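Prelley Clinic supply grant, progress note, 24/10/2022
To: Fumiko Kudo
From: Angeliki Lambrakis

Quick one, full figures to follow in November.

ECG electrodes: 1,000 packs ordered through Vonside, first lot in and shelved. Second lot backordered. They won't take returns on opened cartons so we're checking lot numbers at the door now.

Blood pressure cuffs: 114 handed out, 17 still to go, mostly large adult. Tanui site got theirs Friday.

Thermometers: 3 came back faulty, replacment claim is in.

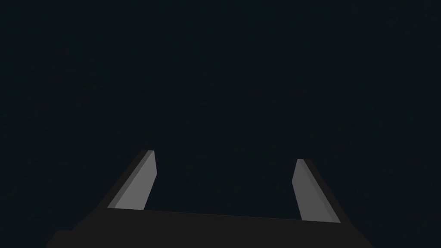
Spend is under budget so far, freight was cheaper than quoted. Would like to move the diffrence to probe covers if you're ok with that. Need a yes before the next order goes in.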